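Module 313: Table Clearing and Surface Care
Handout 3, Distine course notes

Search this site Go

Last updated 10 Oct 2018

1. Order of work
Crockery and cutlery are removed first, then linen, then loose food debris. A tray is set down on one side of the table before clearing starts and stays there until the surface has been checked. It is not slid across the table, as grit under the base will mark a gloss finish.

2. Dry stage
Crumbs are gathered with a folded dry cloth, working from the far edge towards the operator. Wiping with a damp cloth at this stage smears the debris. On pale surfaces, small brown crumbs show up well under side light. On patterned surfaces, check by touch. 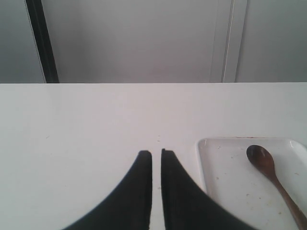 3. Damp stage
Wring the cloth until it no longer drips. Wipe in straight, overlapping strokes and turn the cloth to a clean face after each pass. The tray is then lifted and the area under it wiped separately. Its rim and corners are cleaned last.

Stock codes: cloths, Bramia 112; trays, Kun 3565.
Reading for next session: Handout 4, sections 1 and 2.

3 comments Share 112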